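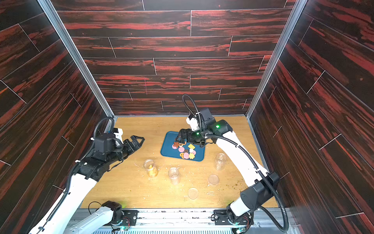

Heraklion, 2024-09-14

From: Theano Economou
To: bimanual-bench list
Subject: Re: finger pads for small brittle items, jar task

Souad, replies inline. I have trimmed your message to the parts I can answer.

> Souad Tahiri wrote:
> We are about to order a second set of fingers and would like to know
> which ones you settled on for the tray-to-jar task. Our pads leave
> marks on the softer items and the thin discs slip out sideways.

We have not settled. We have two candidates and a preference, and the preference depends on the item. The cell is the two-arm one with the wood-print walls, tray near the middle of the table, jars in front of it and to the side. Both arms carry black grippers. Every trial starts with a mixed set on the tray and the lids off the jars. Items are picked one at a time by the right arm. The left arm steadies the jar and puts the lid on at the end.

The candidates are the Janent narrow fingers with the ribbed silicone pad, and the Eka fingers with the flat foam pad. We ran both on the right arm with the same controller settings and the same operator (Stelios for all of it, so no operator effect, but also no idea how it would go for anyone else). The left arm kept its original fingers throughout.

Total picks attempted over both sets: 1,544. A pick counts as good if the item leaves the tray, reaches the jar and is in one piece when released. Anything that loses a corner counts as a break, even if the operator would have accepted it.

Short version:

Pink discs: Janent better. The rib catches the rim. The foam rides up over it when the disc is lying flat and the fingers come down slightly high.

Square crackers: Eka better. The ribs concentrate the load on two lines and the cracker fails along one of them. With foam we had 9 breaks in the whole run, against 17 with the ribs.

Stars: no useful difference, provided you grip across the body. If you close on the points you lose a point with either pad.

Pretzels: both poor. The fingers find a hole and close on nothing, or on one strand. We now approach pretzels with the wrist turned so that the fingers straddle the whole outline. That needs the wider opening and therefore some free space around the item, so pretzels go last.

Flowers: fine with both.

> What closing force are you using? The default on our controller
> seems very high for food.

It is. We do not use the default. Jianguo rewrote the close command so that it ramps and stops on motor current, with a short hold before lifting. The threshold is set per finger set and not per item, because the operator has enough to do already. I would rather not post the value. It depends on the friction in your particular gripper and would be wrong for yours. Start from the lowest setting that will hold an empty jar by its side and come down from there.

The hold before lifting matters more than I expected. Without it the foam is still settling when the arm moves and the disc creeps out. This may be your sideways slip. Try the hold first, before buying anything.

> Is the wrist camera worth having, or do you work from the fixed view?

Both. The fixed camera is good for getting the arm to the correct region and for keeping the two arms apart. It is poor for the last part of the descent, because the gripper hides the item it is about to pick. The wrist camera covers that part. Its weakness is the jar: when the fingers are over the mouth, the clear wall gives almost no contrast and the operator judges the edge from its reflection.

Maëlle tested a session with the wrist feed switched off. Missed first grasps went up on every item type except the squares. I have not included her figures because the session was cut short by an emergency stop unrelated to the cameras.

> Did the dark wall panels make a difference?

For the fixed view, some. The white links stand out well against them. The black wrists and grippers do not when they are raised, and cable position is hard to read at the back of the cell. For picking it makes no difference, since everything of interest is seen against the tray or the tabletop. If I were choosing again I would take something mid-toned and plain. The plank lines are a nuisance for anyone doing background subtraction.

The tray colour matters more. Ours is teal-blue and everything we put on it separates cleanly. We used a pale tray in January and the white cookies were nearly lost on it.

> Anything that went wrong that we should plan for?

Three items.

1. Crumbs. They collect on the table in the middle and towards the right, and they get under the jars. A jar standing on a crumb rocks when the lid goes on. We wipe down every 16 trials, which is a compromise. Crumbs also lodge in the ribs of the Janent pads and have to be brushed out. The foam does not trap them in the same way but it picks up oil from the snack pieces and becomes slippery. We wash it in warm water and let it dry overnight, so you need a spare pair.

2. Lids. A lid lying flat on the table is the hardest pick in the task, harder than any of the food. There is little to hold except the ridged rim, and the fingers have to come down almost to the table surface. Set a hard floor in the controller. Ours is a plane fitted to points touched off with the fingertip, and it must be refitted each time the fingers are changed, as the two sets differ in length. I forgot once and put a shallow groove in the table.

3. Cable loops. The corrugated cable on each arm needs enough slack for full wrist rotation, so it stands up in a tall loop when the arm is folded. Check it at both ends of travel before you let an operator turn the wrist for pretzels. The clips sold with the Sfakianakis cable kit held for us once we moved them nearer to the elbow.

> Would you share the logs?

Yes, for the right arm. Joint positions, gripper current and the pick labels. The video is larger and I need to ask first. Jianguo has an export script which writes the Kustulano layout, with one directory per trial. Please note that the timestamps on the wrist camera lag the arm log by a small constant offset. The script corrects for this, but the raw files do not.

What I would buy today, for your item list: one set of the Eka fingers, two spare pairs of foam pads, and no ribbed set until you have tried the current stop with the hold. If the discs still slip, cut a single shallow step into the lower edge of the foam with a scalpel. Stelios did this on one pair and the discs improved, although we have too few picks on that pair to put a number on it. The step wears off with washing.

Still open at our end: whether a different finger set on the left arm would help with lids. The ribbed pads ought to suit the rim. I will post when we have run it.

Theano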